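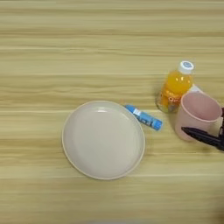
A plate, a glue stick and a bottle of orange juice on a pale wooden table.

Revivar opens its mending table to everyone this July

I'm Océane Gill and I look after the craft mornings at Revivar, so I get to be the one to tell you – our Make and Mend table is going weekly from July! We tried it out over the spring with 13 people and a lot of old wrapping paper, and by the last session we had 88 names on the waiting list, which rather made up our minds for us.

It's very relaxed. Doors open at 10am, you find a seat, and you get a plate to keep your bits and pieces on (buttons, paper scraps, whatever you're working with), a glue stick and something to drink. Bring a birthday card you never finished, or a photo album that's falling apart, or come with nothing and raid our scrap drawers.

Jocelyn Sutherland will be showing people how to fold and stick paper gift boxes at the first session. "I've made dozens and my corners are still a bit wonky," she told me, "so please don't be shy."

Sessions are free and last two hours. Children are welcome with a grown-up, and the table is on the ground floor, next to the side entrance on Landry Lane. Places can be booked at the front desk.

For press enquiries or to come along and have a go, ask for Gordon McKinnon at Revivar.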